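# Rana summer sleeping mat

A woven bamboo mat that lies on top of your usual bedding and gives you a firmer, cooler surface on warm nights. The slats are narrow and run the short way, so the mat rolls up from the foot end. Edges are bound in cloth tape.

Made for Skarkamus by the Rurnden workshop, in single and double widths.

**Sizes**

- Single: 90 x 200 cm
- Double: 135 x 200 cm

**Weight:** single 1.9 kg, double 2.8 kg
**Thickness:** 3 mm
**Finish:** unvarnished, sanded on the sleeping side

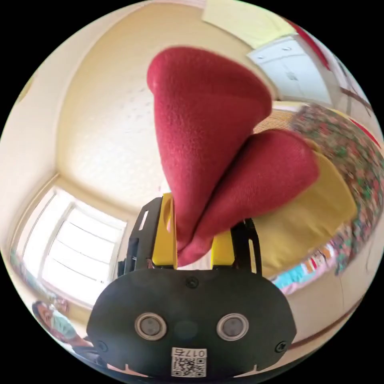
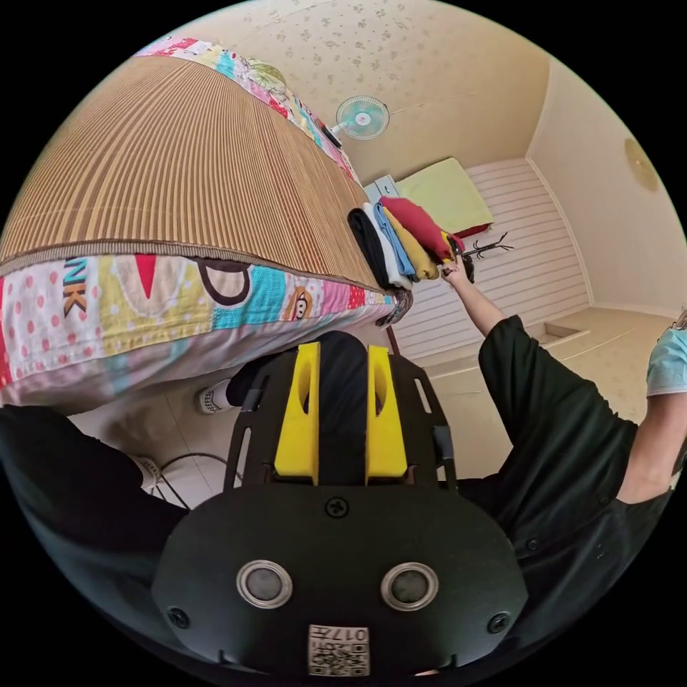 *Photos: Hiyori Fukuda*

## Using the mat

Unroll it and leave it flat for a day before the first night. It can go straight on the mattress or over a quilt. On a very soft mattress the middle will dip a little and the slats may creak until they settle. Most people put a thin cotton sheet on top.

Don't kneel on the mat or use it on the floor under furniture. The binding will take folding at the corners but the slats won't.

## Cleaning

Wipe with a damp cloth along the slats and dry in the shade. No bleach, no washing machine. A smell of cut grass is normal when new and goes after a week or two of airing.

## Storage

Roll it loosely with the sanded side inwards and tie with the two tapes supplied. Keep it upright in a dry cupboard. Mats kept in lofts tend to come out brittle.

## Ordering

The single is in stock at the Erkby shop and by post. The double is made in batches of 13, and the next batch is due in April. Unused mats can be returned within 30 days in the original sleeve.

Replacement binding tape is sold by the metre, brown only.

Page updated November 2025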